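Fluveck: Jaw Opening from the Wrist View
Gallery and notes

Home | Method | Gallery | Data | Contact

Last updated 8 March 2019

Fluveck estimates how far a hand-held two-finger gripper is open, using only the video from the camera on the tool. There is no encoder on the trigger and no marker on the fingers. The notes on this page follow the order of the work, from the reference recordings to the failures. The full derivation is on the Method page, and the recordings are listed under Data.

Text by Romain Deschamps, Guillot group. Recordings made at Flindale.

1. The quantity being measured
Opening is the distance between the two inner pad faces, taken at the tips, in millimeters. We don't use trigger travel. On our linkage the same trigger position gives different tip distances depending on load, and the pads give a little when they press on something hard.

2. Why the camera is enough
The camera is fixed to the tool body, so the fingers always move along the same path in the image. Only the background changes. Once the path is known, one number per video frame describes where the fingers are on it.

3. Finger path
For each tool we close the gripper fully, open it to the stop, and record the whole travel against a plain surface. The outline of each finger is traced at a set of openings read from a caliper. Everything in between is interpolated. The result is a lookup table and it belongs to one tool only. Swapping the pads means recording it again.

4. The two fingers are fitted separately
The first version assumed that the left and right fingers mirrored each other in the image. They don't. The camera sits off the centerline and is slightly rolled, so one finger takes up more of the view than the other. Fitting a mirrored pair pulled the estimate toward the finger with more visible area, and the bias grew with opening. Separate paths for left and right removed most of it. The remaining difference is play in the linkage.

5. Which edges are used
The upper edge of each finger and the end of the tip. The lower part of a finger often leaves the image when the gripper is wide open, so nothing there is used. Mounting holes are used when they can be found, with low weight. They are small, and motion blur removes them before it removes the outline.

6. Reference surfaces
We recorded on 18 surfaces: tabletops, cutting boards, cloth, sheet metal and painted board. Each surface got a pass with nothing on it before any objects were set down. The bare passes serve two purposes. They give the cleanest outlines, and they show what the estimator does when the only structure in the background is the surface itself.

7. Wood grain
Grain was expected to be a problem and deserved its own set of recordings. Long streaks running diagonally across the table can line up with the upper edge of a finger, and an edge detector with no other information will sometimes follow the streak past the tip. On pale wood the contrast between finger and table is high enough that a simple brightness threshold removes the confusion. On dark stained wood it is not, and the threshold has to be replaced by motion: the grain moves with the table and the finger edge does not.

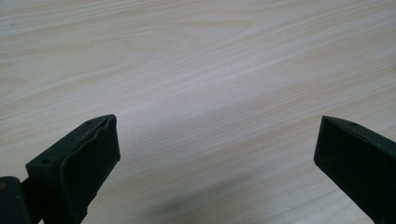

8. Shadow between the fingers
Under diffuse ceiling light the tool darkens the surface beneath it, and the boundary of that darker region is soft. A threshold set too high merges it with the fingers, which closes the estimated gap. The threshold is now set per recording, from the first second of video, with the darkest region inside the known finger area taken as the finger color. A lamp to one side makes a sharper shadow and needs no different treatment, although the error is larger.

9. Bare passes, procedure
The tool is held at working height and moved slowly over the surface while the trigger is cycled. The operator doesn't try to keep the speed even. We had operators do this with a metronome at first and dropped it. The even rhythm made every recording alike, and the estimator did worse on normal use.

10. Ground truth
For the evaluation recordings only, a linear potentiometer was clamped across the fingers behind the pads, outside the camera's view. Its readings were aligned to the video by tapping the closed fingers together at the start and end. Clock drift between the two taps was corrected linearly. The potentiometer adds friction, so the closing speeds in the evaluation set are slightly lower than in ordinary recordings. We did not correct for that.

11. Size of the set
1351 recordings in total, of which 500 were held out. The held-out recordings were chosen by surface and operator together, so that no pair appears on both sides of the split. An earlier random split gave better figures. They are not reported here and should not be quoted from the draft that went out in March.

12. Main result
Median absolute error on the held-out recordings is 2 mm. The error is lowest near full closure, where the pads meet and the outline of one finger constrains the other. It rises with opening up to the stop. The plot on the Method page shows the whole curve by surface.

13. Bare surface against cluttered surface
The difference is smaller than we expected for light surfaces. Objects in the gap rarely touch the upper edges of both fingers at once, and one good edge is enough for a usable estimate. With both edges hidden the estimator holds its last value and flags the sample. Flagged samples are kept in the released files. Users who want to drop them can filter on the status column.

14. Held objects
When something is between the pads, the opening should stay constant until release. We use this as a check that needs no potentiometer. Any drift in the estimate during a hold is error, apart from slip and pad compression. Soft objects are left out of the check.

15. Pads
Soft pads have an uneven surface and their outline changes from one casting to the next. The tip end of a pad was more stable than its inner edge over the course of the project, and the weights in the released version reflect that. Hard printed fingers without pads gave a straighter outline and a smaller error, but they dropped too many objects to be useful for recording demonstrations.

16. Finger color
Dark matte fingers were kept throughout. We tried a light gray pair for use on dark surfaces. They did help there, and they were worse on everything else. Glossy material of any color was rejected early. Reflections travel along the finger as the tool turns and produce edges that move at nearly the same rate as the real ones.

17. Comparison with Mistent
Mistent is our older estimator, which reads printed markers glued to the fingers. On clean markers it is more accurate than Fluveck. Markers wear at the corners, get covered by cloth or a hand, and have to be reapplied after each pad change. Over the evaluation set as a whole the two are close, and Fluveck returns a value for more of the samples. Both outputs are included in the data files for the recordings where markers were present.

18. Known failures
Dark finger on dark cloth, with the tool held still. There is neither contrast nor motion to work from, and the estimate wanders. Moving the tool a few centimeters restores it.

Direct sun on a white surface. Exposure drops, the fingers go fully black along with every shadow in view, and the threshold step fails. The recordings made by the window at Flindale are marked in the index.

A black cable lying across the gap, parallel to a finger. It is read as the finger edge until one of them moves.

19. Lens
A fixed wide lens, with autofocus disabled. Distortion is corrected before the outlines are traced, using one calibration per lens. Refocusing by hand, even slightly, shifts the finger path enough to matter. Put a drop of thread locker on the focus ring.

20. Running it on your own tool
Record the full travel against a light matte surface, trace the outlines with the script in the tools folder, and enter the caliper readings. Check the result on a fresh recording before using it. If the estimate is off by a constant amount, the camera has probably moved on its bracket. If it is off by an amount that grows with opening, left and right have been swapped in the path file. Both mistakes have been made here more than once.

21. File format
One text file per recording, one line per video frame: time, opening in millimeters, left edge status, right edge status, hold flag. Missing values are written as a dash. Video is stored separately under the same name.

Corrections to the index can be sent to Romain Deschamps through the Contact page. Please give the recording name and the line number.

Previous: Method
Next: Data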